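## Hand-held grippers for towels: curved fingers, pads, markers?

**tinwhistle_62** – 2020-03-29

Splitting this off from the Disari firmware thread so we stop clogging it up. I've been running a pair of hand-held grippers on cloth, mostly towels in and out of trays and baskets, and I've got 300 demos now. My feelings are mixed! The curved fingers are great at reaching over a rim. You can come in from above without your wrist doing anything weird, and the two black-and-white markers on each gripper mean I'm not babying my hand angle the whole time. What I don't love is sitting on the floor for an hour with a cable across my lap.

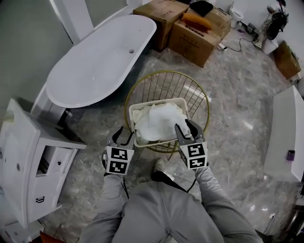 *Two-handed towel setup, tray inside the wire basket.*

Anybody run these against the Vernby parallel jaw on soft stuff? I'm trying to decide before I order a second pair.

**ohm_sweet_ohm**

I did, sort of. 336 grabs with the Vernby, same towel, same bin. It's fine on a towel that's lying flat and pretty bad on a heap. The straight fingers push the pile around before they close on anything. I'd keep what you have.

**grubscrew**

> The straight fingers push the pile around

Gonna disagree here. That's your approach speed, not the fingers. I slowed my Vernby way down and the heap stopped sliding. Curved fingers look clever, but you lose pinch force out at the tips and then you're chasing it in software forever.

**ohm_sweet_ohm**

My approach speed was already slow enough to eat lunch during. We've had this argument in the Mokgethi controller thread, by the way, and you didn't post numbers there either :)

**tinwhistle_62**

Ok ok. Pinch force is a fair thing to bring up, so let me say more about the pads. They're ribbed and they face inward, and I think they do more for me than the finger shape does. With smooth tape over them I kept getting one layer of towel when I wanted the whole fold – with the ribs bare I can grab a bunch and hang on to it.
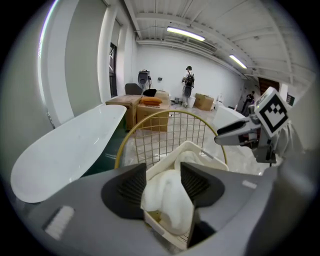 The other half of it is the camera, and I went back and forth on that for weeks. I like a wide view from the gripper because I get both fingertips and plenty of room behind them in one shot. The cost is that straight stuff near the sides bends, so I quit trusting anything out there for measuring. The head view is calmer to look at, but my own hands block the cloth half the time. I'm keeping both for now, and yes, the sync is a pain.

**grubscrew**

Fine, numbers. 1,435 closes on the Vernby pads before I swapped them. No slips I'd blame on the jaw. All T-shirts though, no towels.

**ohm_sweet_ohm**

T-shirts!! That's a whole different animal.

**padlock_pete**

Lurker from the Sultstead build group. How are you routing that cable? Mine snags every time I cross hands.

**tinwhistle_62**

Badly. It just trails off the right gripper. I'm going to try a clip at the elbow next and I'll post if it helps.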